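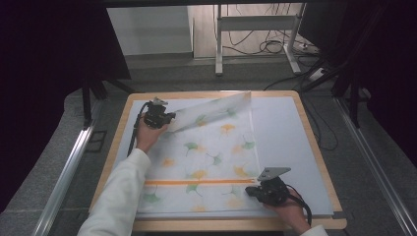
Speaker notes – perception for thin sheets
April, by Simão Amaral

Start slowly. Say good morning, say the name of the project (Narholm) and go directly to the problem.

A thin sheet is hard for our software. When one part is folded back, the leaf pattern shows through the second layer, and the segmentation thinks it sees one flat surface. Stay on this for a moment, people in the back need time.

Then the demonstrations. We have 358 recordings of folding, all made with hand-held grippers. After filtering we kept 134. Most of the rejected ones had a bad time offset between the left and the right gripper. Explain that the offset is now estimated for each recording, before training. In Hodthorpe we used one fixed value, and this was my mistake.

Next, the planner. It does not need the full shape of the sheet. It asks for two things only: where is the free edge, and where is the fold line. A printed stripe helps very much – but say clearly that we cannot depend on it. On plain sheets the fold line estimate is still weak.

Show the Lu viewer here. Open recording 39, pause when the edge is lifted, switch on the layer mask. If the viewer is slow, continue talking and do not restart it.

Questions that will probably come: why no depth image? Answer: translucent material gives holes in depth, we tried. Code release? After the tests on plain sheets.

Thank the Flistetti group before the last slide.

Related notes
Time offset between two grippers
Lu viewer: how to load a layer mask
Hodthorpe: what we changed in the planner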